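Skallico Hand Kit

The Skallico Hand Kit is a hand-held gripper sold by Pevitz for recording manual tasks that are later used to train robot arms. The operator holds it like a large pair of tongs, opens and closes two blunt fingers with a trigger, and a camera on the body records what the fingers do. It went on sale in November 2018 and is offered as a boxed kit, as a box of spare fingers, and as a paid recording service in which Pevitz staff carry out the tasks for the customer. The kit is known mainly for its low price and for a set of claims about accuracy and setup time that have been hard to confirm.

Background

Pevitz started out as a supplier of replacement parts for bench-top robot arms. Its first gripper, the Broltia, was a motor-driven unit meant to be bolted to an arm, and it sold poorly. The company has said that the Skallico was a fresh design. Owners of both products have pointed out that the finger mounts are the same, that Broltia fingers fit the Skallico without changes, and that the early Skallico manual still used the word "Broltia" in two of its diagrams. Pevitz corrected the diagrams in the second printing and has not commented on the mounts.

The name has caused some confusion. "Skallico" at first meant only the hand tool, then the tool with its software, and later the recording service as well. The company's price list uses it for all of them, sometimes on the same page, and buyers are advised to check the part number.

Design

The tool consists of a grip, a trigger, a sliding finger carriage, and a camera bracket. The fingers are thick plastic blocks held on with screws and meant to be replaced as they wear. They move toward each other in a straight line, which makes it easier to work out the opening from the video. There is no motor. The force on an object is whatever the operator's hand supplies, and the tool does not measure it.

The lack of a force reading is the complaint heard most often. A recording shows that an object was picked up but does not show how hard it was squeezed, and a robot trained on that recording has to get the information some other way. Pevitz's sales pages describe the trigger as "naturally force aware," a phrase that appears to mean only that a person is holding it. 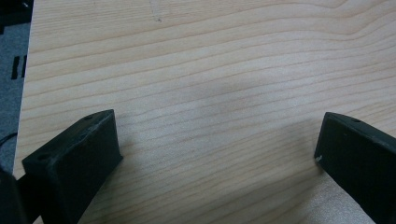
The listed weight of the tool is 397 grams. That figure leaves out the camera, the cable, and the bracket, all of which are needed to use it. The omission is stated in a footnote in the printed manual but not on the product page. Over a short session the difference is minor. Operators who record for most of a working day have reported sore wrists, and at least one reseller now includes a strap in the box.

Calibration

Before recording, the operator has to tell the software where the fingers are when fully open and fully closed, and then move the tool slowly over a flat surface. Pevitz says this takes 4 minutes. The claim seems to come from a demonstration video in which the camera had been focused beforehand and the software was already running. Written accounts from customers give much longer times for a first attempt, although most agree that it gets faster with practice.

The manual recommends a plain, well-lit work surface. It says little about what happens on other kinds. Shiny tabletops are a known source of trouble, and so are surfaces with no pattern at all, where the software can lose track of how far the tool has moved. Shadows from the operator's own arm are another common problem. Later versions of the software show a warning when tracking is poor - earlier ones simply carried on recording, and the fault was found only when the files were opened.

Recording service

Customers who do not want to record their own tasks can order sessions from Pevitz. The basic package contains 135 recordings of one task, delivered as video with a matching file of finger positions. Failed attempts count toward the total unless the customer pays for a "clean" package. The company defends this on the ground that failures are useful in training, and there is something to the argument. It is less convincing when the failures are not labeled, and in the basic package they are not.

The service has also been criticized for sameness. Tasks are usually recorded by one operator at one table, with the objects laid out in much the same way each time. A robot trained on such material may do well at that table and badly at any other. Pevitz offers a change of room as a paid extra.

Claims and testing

Pevitz has advertised that a robot arm can learn a simple pick-and-place task from an afternoon of Skallico recordings. The supporting document is a short report by Chraibi, a testing firm. The report is often quoted in the company's advertising, usually without its third section, which notes that the object was the same plastic cup in every trial and that the cup started from a marked spot. Chraibi tested 12 tools, all supplied directly by Pevitz. It did not buy any through ordinary sales channels, and it did not look at how the fingers held up over time.

No independent study with a range of objects has been published. Users' own accounts are mixed and difficult to compare, as few of them say which software version was in use. The better results tend to come from workshops that already had experience with similar tools and that wrote their own software for processing the video. How much credit the kit deserves in those cases is open to question.

Reception

Reviewers have generally treated the Skallico as a reasonable buy for teaching and early trials and as a doubtful one for anything larger. The trigger action and the ease of changing fingers have been praised. The cable, which leaves the grip at an angle that tends to catch on table edges, has been disliked by nearly everyone. Several reviews have also remarked that the fingers are simple enough to be made in any workshop with a 3D printer, and that the price of the official spares is hard to justify.

Pevitz has announced a second model with force sensing. No price or release date had been given as of 2019-12-25, and the only published material was a drawing of the grip.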